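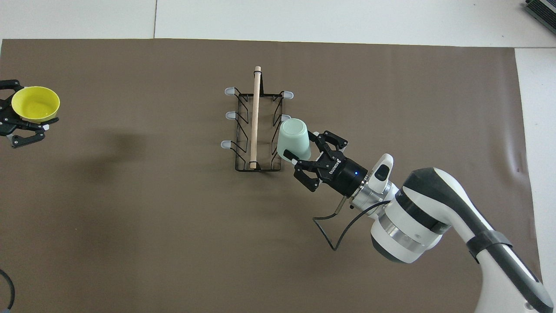

A yellow bowl over brown paper on a white table.

In Defense of the Shared Table

My grandmother had a rule that nobody got up from supper until the last person had finished, and the last person was always my uncle, who chewed like a man being paid by the hour. I hated that rule for most of my childhood. I have been thinking about it a great deal lately, ever since the Tuesday suppers in Kurton were moved to what the town calls a grab-and-go arrangement.

If you have never been, the suppers ran for 20 years in the old Grekano feed store, with long tables, brown paper down the middle, and soup. The price was whatever you could manage. You sat where there was a chair, and that meant you sat beside people you would never have picked. I once spent a whole evening next to a gentleman who repaired accordions, and another between two sisters who were not speaking to each other and passed the salt through me.

Now you walk up to a window, you are handed a sack, and you take it home. The food is good. I want to be fair about that, and the line does move quicker, and I know there are parents with tired little ones and folks coming off a late shift at Flidis who are glad of it. The town says it saves $3,750 a year in heat and cleaning, and I believe them. Money has to come from somewhere, and I have sat through enough budget meetings to know how thin things get by June.

Still, I think we gave up too much for it. A meal in a sack feeds you, and then you are in your own kitchen with the radio on. For a good many of my neighbors that supper was the one evening of the week when somebody asked how their knee was doing. I know of a ride to the eye doctor that was arranged over the cornbread, and a job at the Lu Street bakery, and at least one marriage (a happy one, so far as I can tell).

I would like to see the tables come back, even if it is only once a month to begin with. Keep the window open for those who need it. Put out 35 chairs and see who sits down. If it's the money, pass a jar, and I will gladly put in the first bill and nag my whole block to do the same. We are a town of 700 people and I could not tell you the names of half of them anymore, though I used to come a lot closer.

I'll bring the rolls. My uncle's chair should go near the door, with plenty of room, and whoever sits by him had better not have plans for afterward.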